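Trodatel sets out revised returns and repair scheme for small household appliances

Company to accept part-complete goods at all collection points from December

Trodatel, the distributor of small household electrical goods, has published the terms of its revised returns and repair scheme. The scheme replaces the arrangement under which customers were required to send back a complete product in its original carton. From December, part-complete goods will be accepted, and the decision to repair, strip for parts or recycle will be made at the point of inspection.

The scheme covers desk and pedestal fans, hand-held garment steamers, hair dryers, small heaters with a rated input below 2 kW, and their supplied accessories. It doesn't cover battery packs sold separately, products with a water tank larger than one litre, or any item that has been opened by a third party and can't be closed again with its own fixings.

Under the previous terms, a product returned without its carton or without one of its loose parts was refused and sent back to the customer at the customer's cost. A review carried out by the company examined 684 refused returns. In most cases the missing item was a measuring cup, a nozzle or a printed guide, and had no bearing on the fault reported.
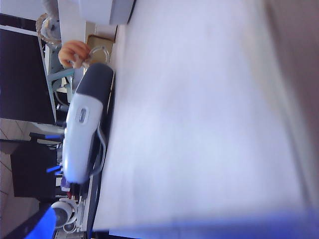

"A steamer that arrives without its filling cup can still be tested," said Meirion Mostyn, head of after-sales at Trodatel. "The old rule was written for resale stock and was applied to repairs by default. We have separated the two."

Inspection will take place in four stages. The first is a visual check of the casing, the plug and the full length of the supply cord. The second is an earth continuity and insulation resistance test, where the class of the product calls for it. The third is a timed run under load. The fourth is a check of moving or heated parts after the product has been left to cool. A product that fails the second stage isn't powered and goes directly to parts recovery or recycling.

The timed run is set at 10 minutes for heated products. Fans are run at each speed setting in turn, and oscillating models must complete their full sweep in both directions without catching. Noise is recorded but isn't grounds for failure unless the customer has reported it.

Results will be entered in Drirnent, the record system already used by the company for spare parts. Each product receives a single entry, which stays open until the goods are returned, replaced or written off. Customers will be able to view the outcome of each stage using the reference printed on their collection slip. Names and addresses are held separately and aren't visible to inspection staff.

Wakana Yagi, who is responsible for Drirnent, said the main change was in how missing parts are handled. "A missing part used to end the record. It's now a line within the record, with a part number and a stock level beside it. If the part is on the shelf, it's added to the repair and the customer is told the price before any work is done."

Spare parts prices

A fixed price list will be issued alongside the scheme. It contains more than 400 parts, each with a price that includes packing but not carriage. Parts withdrawn from manufacture will remain on the list while stocks last and will be marked accordingly. Where a later part is a direct substitute for an earlier one, both numbers will be shown.

Fan grilles, blades and bases will be sold as separate items. They were previously available only as a full set. Supply cords won't be sold to the public and will be fitted only by the company or by an approved repairer.
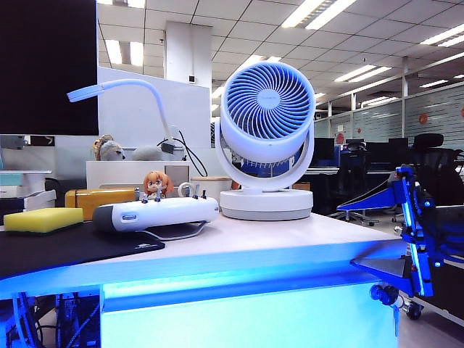

PRODUCT SUPPORT

Models and cover

The scheme applies to all products sold under the Cervantes and Mornavska ranges, regardless of the shop from which they were bought. Proof of purchase is needed only where the customer is asking for a repair free of charge. Products outside the guarantee period will be inspected at no cost, and a written quotation will be given. If the quotation is declined, the customer may have the product back or leave it for recycling.

Products returned under the scheme should be clean, dry and disconnected from any extension lead or timer. Steamers should be emptied. Fans may be sent assembled or taken apart, and need not be sent in a box if they're handed in at a collection point. Goods sent by carrier must be packed so that the grille or casing doesn't bear the weight of other parcels.

The aim is to complete inspection on the working day after arrival and to issue the quotation by noon on the day after that. Repairs using stocked parts will follow in the order in which quotations are accepted. No priority service will be offered.

Umesh Bansal, who managed the trial of the new terms, said the inspection stages were put in their present order as a result of what was found during the trial. "We began with the run under load, as we had always done. Moving the electrical test ahead of it meant that damaged cords were found before the product was switched on. It adds a little time at the start and saves it later."

Approved repairers

Independent repairers may apply to carry out work under the scheme. Applicants need a bench fitted with residual current protection, a calibrated appliance tester and at least one person trained in its use. Calibration certificates must be renewed yearly and uploaded to Drirnent. Repairers will be paid a fixed fee for each inspection and a separate fee for each repair, and will buy parts at the trade price.

"The paperwork has been kept short," said Meinir Bowen, who handles repairer applications. "We ask for the certificate, the insurance document and a description of the bench. We don't ask for turnover or staff numbers."

Recycling and parts recovery

Products that can't be repaired will be stripped where the motor, switch or thermostat has passed its own test. Recovered motors will be used only in repairs and will be marked as recovered on the customer's invoice. They carry the same repair guarantee as new motors. Recovered heating elements won't be reused.

Casings will be sorted by polymer type where the type is moulded into the part. Casings without a mark will go to mixed plastics.

Ieuan Probert, managing director of Trodatel, said: "The terms are plain and they apply to every model we sell. Customers can read them in a few minutes and will know what will happen to a product before they hand it over."

The existing terms remain in force for goods received before the scheme opens. Returns already refused under those terms may be submitted again, and will be treated as new entries.

Notes to editors

Trodatel distributes small household electrical goods to shops and direct to the public. Cervantes and Mornavska are its two product ranges.

The full terms, the parts price list and the repairer application form are available on request from the Trodatel press office. Requests for interviews with Meirion Mostyn or Umesh Bansal should be sent to the same office.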